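4. Installing the Door and Room Sensors

This section covers placement and pairing of the Dratport door contact and room sensor with a Clustgate heating controller. Complete Section 3 (Controller Power-Up) before starting. The controller must show a steady green light.

4.1 Door contact

1. Close the door and confirm that it latches without being pushed.
2. Wipe the top corner of the door and the matching part of the door casing with a dry cloth.
3. Peel the backing from the contact and press it to the casing for 30 seconds.
4. Fix the magnet to the door, level with the contact.
5. Open and close the door twice. The contact light blinks once for each change.

NOTE: A door left half open is reported as OPEN. The controller then holds the room at its setback temperature until the door is closed.

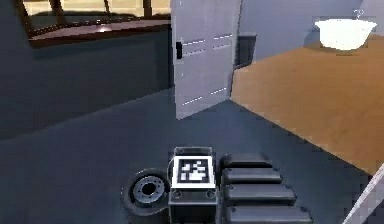
Fig. 4-1. Interior door, half open.

CAUTION: Do not mount the contact on the hinge side. The magnet does not travel far enough to release the switch.

4.2 Room sensor

1. Select an inside wall, away from direct sun, supply vents and lamps.
2. Hold the bracket level and mark both screw holes.
3. Drill the holes, insert the anchors and tighten the screws by hand.
4. Slide the sensor down onto the bracket until it clicks.
5. On the controller, select ADD DEVICE, then ROOM. Press the sensor button within 100 seconds.

If pairing fails, remove the battery, wait for the display to clear and repeat step 5. The sensor has a range of up to 100 feet indoors. Masonry walls reduce this.
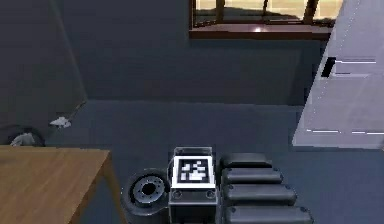 Clustgate Installer Guide | Issue 2 | Page 4-2

4.3 Setting the offset

Floor and wall finishes do not affect the reading. Drafts do. Let the sensor settle overnight, then compare it with a thermometer placed beside it. Enter the difference under ROOM > OFFSET and press SAVE.

NOTE: Revised in September by R. MacDonald. Earlier copies omit the offset step.

Related items
Dufour wall bracket, fitting sheet
Rerkudell relay module, wiring
Clustgate controller, fault codes
Replacing the Dratport contact battery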